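Household Handling Project: Progress Report to the Firnside Fund
Second reporting period
Prepared by Oona Hakala, project coordinator

1. Summary

The main activity this period was the open day we promised in the grant agreement, held on a Friday in December. We had 38 visitors over the day. The handling work is on schedule and spending is on budget, apart from one item noted in section 4. The written guide for partner sites is behind and will now come with the next report.

2. The open day

Doors opened at 10 a.m. and the last group left a little after four. Visitors came from Vosutard, from two local high schools and from the home care service that helped us choose the tasks in the first place. Mr. Hämäläinen from your office joined the second morning group and has already sent us his comments, for which we are grateful.

Each group got a short talk, then a demonstration of the hand-held gripper by one of our operators, then time to try it. We kept to table tasks because they are easy to follow from a few steps back, and because clearing up after a meal is the job the home care staff ask about most. Visitors who wanted to try were shown how to close the fingers slowly and how to come at a plate from the side.

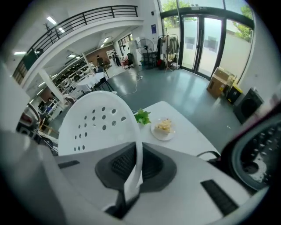
Seventeen visitors took a turn. Most got the hang of opening and closing within a couple of minutes but had trouble judging how far the fingers reached past the body of the tool. Our own operators had the same trouble in their first week. The students were quicker than the adults and asked more about how a person's movements get turned into something a robot can use. We did not have a good short answer ready and will prepare one.

The home care staff were mainly interested in soft food and thin dishes. They also pointed out that their clients' kitchens are much tighter than our floor. We agree, and have moved the small-kitchen trials forward to the start of the next period.

3. Handling work

The team has now recorded 1349 usable demonstrations. Those made early in the period were checked again after we changed the labelling rules, and the ones that failed were redone. Prorkitz, our software partner, has received everything up to the end of November and reports no problems reading the files.

4. Budget

Printing and catering for the open day came in under the estimate. Replacement finger pads cost more than planned, as they wear faster on rough surfaces than the supplier had led us to expect. We have covered the difference from the catering line and are not asking for more money.

5. Next period

Small-kitchen trials begin in January at the home care service's training unit. The guide for partner sites will be finished and sent to you in draft. Vosutard has asked for a demonstration at its own centre, and we would like your approval to use the remaining travel money for it. A reply before the holidays would let us book the van.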